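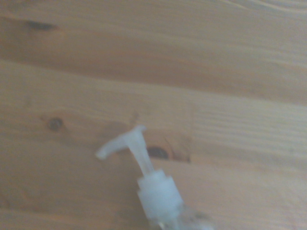 About Bramwell Refill

We started Bramwell Refill with 2 shelves, a borrowed scale and a lot of empty pump bottles our friends had been saving under their sinks. These days we carry 18 kinds of soap, lotion and cleaner in the shop on Drulton Street, and we still get excited when somebody walks in with a bag of clinking empties!

How it works is easy. Bring any clean bottle you like, or pick one up from us. We weigh it, you fill it, and you pay for what went in. Clear plastic pump bottles are our favorite for hand soap (you can tell at a glance when you're running low, and a good pump outlives a lot of soap). If your pump sticks, bring it along anyway. We keep a drawer of spares, and a rinse in warm water often does the trick.

We love wood too, so there's a whole corner of the shop for it. Bare tables, cutting boards, old pine with knots and all the rest of it: come and talk to us before you scrub. Our Brirnusier table soap is made in small batches in the back room, with no dye and only a little scent, and we'll happily let you try some on a scrap board first. Wipe with the grain, go easy on the water, and dry it off with a soft cloth.

Every June we hold a bottle swap on the sidewalk out front. Last time, 422 bottles found new homes, including a few very handsome glass ones we would have liked to keep ourselves.

The shop opens at 9 every morning except on public holidays. Parking is behind the building, next to the Zuvix bike store. Come fill something up!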